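When I finally pinned Mei-kuen Hsueh down for a chat, she had been driving a robot through a make-believe kitchen for most of the morning, and she was still wriggling her fingers as she poured the tea. She leads the demonstration team at Vestura, and her job (she is cheerful about how odd it sounds) is to show a machine how to do things by doing them herself, with a controller in each hand.

"People imagine I'm writing instructions," she told me. "I'm not even a very good programmer! I pick things up and put them down, and it all gets saved, every little wobble."

Her current project, Cesteo, has 1,502 saved demonstrations so far, 349 of them recorded in July alone. Not all will be kept. Kai-wen Yang goes through each one afterwards and throws out those where the operator hesitated too long, and I gathered there had been some lively discussions over the biscuits about what counts as too long.

I asked whether she had ever tried it the other way, taking hold of a real arm and guiding it along. She had, years ago, and she still misses it. "You feel the weight of the thing, and you know at once if you're pushing it somewhere silly. With the controllers I've only got my eyes, so I've had to learn to be slow."

Two hands at once, she said, is where new operators come unstuck, and large flat things are the worst of all. 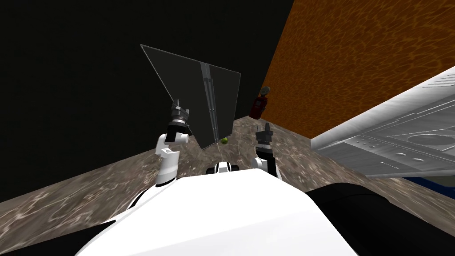

"With a cup you can be a bit careless. With a big sheet of glass, each hand has to know what the other one is up to, and if your left wanders up before your right is ready, the whole thing tips. I tell everybody to breathe out first. Kai-wen laughs at me, but he does it too."

She would like up to 2,872 demonstrations before anyone tries training on them, though she suspects she will be talked down. In the meantime there was half a pot of tea left, and she wanted to tell me about drawers, which she says are far harder than they look.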